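Kokdale Surf Club is looking for longboarders!

We're putting together a small crew for this year's Skurkutus, our week of old-style longboarding on the point at Kokdale, and we'd love to hear from people who have never entered anything in their lives. If you can paddle out, trim along a green wave and laugh when somebody drops in on you, you're who we want.

Last June 130 surfers came down over the week and we ran out of soup twice. We're keeping the water sessions smaller this time so everyone gets proper waves — eight to a heat, forty minutes each, first one in at 6.30am if the tide plays along.

What you'd be doing

Surfing, mostly. Everyone rides a single fin of nine feet or over, no leashes in the final session (optional, and only if it's small). You'll also take one turn on the beach, either spotting for the judges or helping the under-12s with their boards. Bring your own board if you have one. Pakow are lending us a few logs, including the big red one, and Tatlı will be doing breakfast from the van again.

Who can apply

Anyone over 16 who is happy in shoulder-high surf and can swim 400 metres. Under-18s need a signed form from a parent. Women's places filled late last year and we'd really like more of you in the water, so please don't be shy!

Send us a few lines about your surfing and the board you ride. No video needed. Camping is in the field behind the clubhouse, cold showers only, and dogs are fine on a lead.
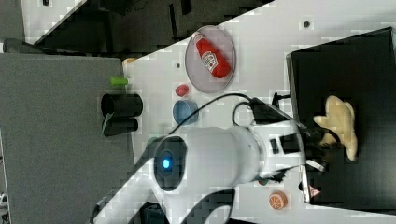
How to apply

Email the club or drop a note through the clubhouse door by the end of April. Please put your entry number from last year if you had one (they ran up to 795, don't ask us why).

Last updated: March

Contact | © Kokdale Surf Club | Back to top

Get swell news and club dates by email — sign up to our newsletter.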